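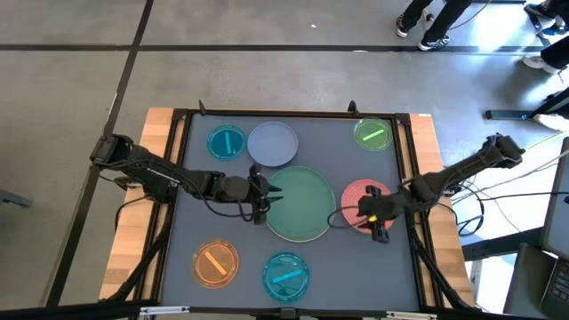 *Two robot arms share one table with colored dishes and bars.*

## How Does a Team Plan to Buy a Robot?

A robot is a machine that can be given a job to do. Before a robot can start its job, people must decide which one to buy, what it will cost, and what else it will need. This work is called planning.

**Start with the job**

At the Brenel Learning Center, planning begins with a question: what should the robot do? Sorting small objects into dishes is one kind of job. It calls for a gripper, the part at the end of the arm that works like a finger and thumb. Lifting heavy boxes would call for a much bigger machine.

The team also asks whether one arm is enough. Two arms can reach from both sides of a table, but two arms cost more than one, and both must be looked after.

**Make a list**

A robot arm cannot be used alone. The list for a table with two arms may include:

- the arms and their grippers
- a strong table or base
- clamps and mounts
- cables
- a computer
- objects for practice, such as plates and bars in different colors

Small items are easy to forget. Zane Ramanauskas, who prepares the equipment list at Brenel, writes down every cable and its length.

**Make a budget**

A *budget* is a plan for spending money. Suppose a team has 210 dollars for small parts. If clamps cost 60 dollars and cables cost 46 dollars, the team has spent 106 dollars. It has 104 dollars left. Dishes for 19 dollars would bring that down to 85 dollars.

Careful teams keep part of the money for repairs. Grippers can wear out, and cables can break.

**Compare before choosing**

Companies that sell equipment will send a *quote*, a letter that tells the buyer the price. Brenel asked two companies, Sosus and Flultis, for quotes. Aivar Ots read them both and checked delivery times, spare parts, and training for staff. The lower price did not include mounts, so he added the cost of mounts before comparing the two.

**Plan the space**

Arms need room to move, and people need room to walk. The team measures the floor, marks it on a drawing, and decides where the computer desk will go.

**Words to know**

*Gripper:* the part of a robot arm that holds things.

*Mount:* a part that keeps equipment in place.

*Quote:* a price offered by a seller.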